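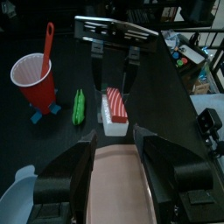

家庭用水渗漏的测量与排查方法

编写:Latifa Belhaj
审校:Arif Harahap
最后修订:2021年7月7日

一、适用范围

本文适用于独立装表的住宅,内容包括水龙头滴漏量测量、出水流量测量、水表静置检测、马桶水箱内漏检测,以及单柄混水龙头陶瓷阀芯的更换。埋墙管道和地暖管道的打压试验不在本文范围内,需由持有压力泵和校验过的压力表的施工方完成。

文中示例数据取自Ollau的一套两居室,供水方式为市政直供,水表安装在楼道管井内,户内总阀位于厨房水槽下方。

二、所需工具

1. 量筒或带刻度量杯,容量100毫升一只,分度值1毫升;容量2升一只,分度值不大于20毫升。
2. 秒表,手机自带的即可。
3. 接水容器一只。普通塑料杯可用,要求杯口直径大于水流直径,杯壁不吸水,使用前擦干。
4. 厨房电子秤,分度值1克。没有量筒时用它代替,常温下1克水按1毫升计算,由此带来的误差小于0.5%。
5. 食用色素,深蓝或深绿,液体型。
6. 内六角扳手(2.5毫米、3毫米)、活动扳手、一字螺丝刀。
7. 手电筒、干纸巾、记录纸。

不建议用饮料杯上的压纹或厂家标称容量代替刻度。一次性杯的标称容量通常指装满至杯口的体积,在实际操作中无法稳定复现。

三、滴漏量测量

3.1 准备

关闭待测龙头,手柄置于正常关闭位置,不额外用力。静置5分钟,待出水口内残留的水排净。带起泡器的龙头残留水较多,静置时间延长至10分钟,或将起泡器拧下后再测。

3.2 操作

将擦干的容器放在出水口正下方,同时按下秒表。容器应放平,水滴落点距杯口边缘不小于1厘米,以免溅出。滴速较快时接水4分钟,滴速低于每分钟10滴时接水30分钟以上。到时后先移开容器,再停表,随后将水倒入量筒,读取弯液面最低处的刻度。

用电子秤时,先将空容器放上去清零,接水后再称。容器外壁有水珠的,称量前擦掉。

同一龙头测三次,取平均值。三次结果中最大值与最小值之差超过平均值的10%时,检查手柄是否被碰动,然后重测。

3.3 计算

日漏水量(升)= 接水体积(毫升)÷ 接水时间(分钟)× 1440 ÷ 1000

示例:厨房龙头接水4分钟,三次平均为95毫升。

95 ÷ 4 = 23.75 毫升/分钟
23.75 × 1440 ÷ 1000 = 34.2 升/日

按30日计,月漏水量为1026升,略高于1立方米。

按滴数估算的方法误差较大。单滴体积受出水口直径、起泡器网孔和水温影响,不同龙头之间可相差一倍以上,滴数只适合用来比较同一龙头维修前后的变化。

四、出水流量测量

流量数据用于判断起泡器堵塞、角阀未全开和管路压力不足。

4.1 关闭户内其他用水点,包括洗衣机、净水器和马桶进水。
4.2 将待测龙头开到最大,冷水侧,放水15秒。
4.3 把大容器移入水流,同时计时,10秒后移出。
4.4 读取体积,乘以6,得到每分钟流量。

示例:淋浴花洒10秒出水1635毫升,流量为9.81升/分钟。

读数明显低于产品标注值时,按以下顺序检查:

(1)拧下起泡器或花洒滤网,重测一次。流量恢复则为滤网堵塞,用白醋浸泡30分钟后刷净。
(2)检查角阀是否全开。旧式螺旋升降角阀逆时针旋转到底,再回转四分之一圈。
(3)检查软管有无折弯。
(4)在离总阀最近的龙头上重测。该处流量同样偏低时,问题在入户段,检查表前过滤器。
(5)只有热水侧偏低时,检查热水器进水滤网。

早晚用水高峰的流量与平时不同,前后对比应安排在同一时段。

五、水表静置检测

静置检测用于发现肉眼看不到的渗漏,宜在夜间进行。

5.1 关闭全部用水设备。需逐一确认的有:洗衣机进水阀、洗碗机、净水器(反渗透机型会自动冲洗,应断电并关闭进水)、加湿器自动补水、阳台浇灌定时器、热水循环泵。

5.2 读取水表,读数记到最小一位。指针式水表的黑色部分为立方米整数,红色部分为小数,四个红色指针依次对应0.1、0.01、0.001、0.0001立方米。指针位于两数之间时取较小的数。电子水表若只显示到小数点后一位,不能用于本检测,需查看表盘上的机械叶轮是否转动。

5.3 静置8小时,期间不用水,不冲马桶。

5.4 再次读表,计算差值。

示例:

起始读数:1073.2180
结束读数:1073.2299
差值:0.0119立方米,即11.9升
折算:11.9 ÷ 8 × 24 = 35.7升/日

将折算值与第三节测得的各龙头日漏水量之和对比。本例中可见滴漏仅有厨房龙头一处,为34.2升/日,两者相差1.5升/日。最小分度对应0.1升,静置起止时间的偏差也会计入结果,这一差值可视为两种测量结果一致,不再继续查找。

差值大于可见滴漏总和的20%时,按分段法排查:

(1)关闭户内总阀,静置1小时。水表仍走,渗漏位于水表与总阀之间;水表停走,渗漏在户内。水表仍走的情况应通知物业,不要自行拆卸表后接头。
(2)打开总阀,关闭马桶角阀,静置1小时。水表停走,渗漏在马桶。
(3)依次关闭热水器进水、洗衣机进水、厨房冷热水角阀,每关一处静置1小时并记录一次。
(4)全部角阀关闭后水表仍走,怀疑暗管渗漏,转打压试验。

总阀本身关闭不严会使第一步得出错误结论。关闭总阀后打开任一龙头,两分钟后仍有连续细流的,先更换总阀。

六、马桶水箱内漏检测

6.1 打开水箱盖,盖子平放在地面毛巾上。
6.2 观察水位。水位应低于溢流管上沿2厘米左右,高于上沿时水会不断从溢流管流走,需下调浮球。
6.3 向水箱滴入色素8至10滴,不要搅动,不要冲水。
6.4 等待30分钟,用白色纸巾贴在便池内壁后侧。纸巾或存水变色,说明排水阀密封圈泄漏。
6.5 检测结束后冲水两次。色素在陶瓷釉面上停留过夜可能留下印迹。

水箱内装有蓝色清洁块的,先取出并冲水三次,再做检测。

密封圈泄漏的常见原因是橡胶老化和水垢。水垢可用软布擦除,橡胶表面发黏或变形则需更换。购买前量取旧密封圈的内径和外径,不要只凭马桶品牌选型,同一品牌不同年份的排水阀规格可能不同。

七、更换单柄龙头陶瓷阀芯

7.1 关闭水槽下方冷热水两个角阀,打开龙头泄压,直至无水流出。用布堵住水槽下水口。

7.2 撬开手柄上的红蓝标记片,用内六角扳手松开紧定螺钉,拔出手柄。拔不动时滴少量白醋,等待20分钟,不要敲击。

7.3 逆时针旋下装饰罩。罩面有镀层,用手旋转,必要时垫橡胶片。

7.4 用活动扳手松开压紧螺母,取出旧阀芯。拍照记录底部两个定位凸点的方向。

7.5 测量旧阀芯外径。常见规格为35毫米和40毫米,另有25毫米用于部分面盆龙头。除外径外,还需核对底座高低脚、阀杆方形截面边长和总高。

7.6 清理阀腔。用棉签擦去底部沉积物,手电照看三个孔位周围有无划痕。底面有深划痕时,换阀芯不能止漏,应更换龙头。

7.7 装入新阀芯,定位凸点对准底座孔。底部密封圈涂一薄层食品级硅脂,不可用凡士林或机油。

7.8 拧紧压紧螺母。手拧到底后,用扳手再转八分之一至四分之一圈。过紧会使手柄阻力增大,并加快陶瓷片磨损。

7.9 装饰罩和手柄暂不安装。缓慢打开角阀,检查螺母周围有无渗水,开关阀杆十次,再按第三节方法测一次滴漏。接水30分钟,体积小于1毫升为合格。

7.10 装回装饰罩、手柄和标记片。

八、记录表格式

建议每次检测记录以下各项,字段之间用竖线或制表符分隔:

位置|检测项目|起始时间|时长|体积或读数|折算值|处理措施|复测结果

填写示例:

厨房龙头|滴漏|21:10|4分钟|95毫升|34.2升/日|更换35毫米阀芯|30分钟0毫升
花洒|流量|21:40|10秒|1635毫升|9.81升/分钟|无|未复测
全屋|静置|23:00|8小时|1073.2180至1073.2299|35.7升/日|见厨房龙头|待测

复测静置数据应在维修完成24小时后进行。新换的密封件受压后会有少量形变,当天的结果不宜作为最终记录。

九、修订说明

本版增加反渗透净水器的断电要求,由Naima Chraibi提出;第五节分段法中增加了总阀关闭不严的判别步骤。3月版本中滴数换算表误差过大,本版删除。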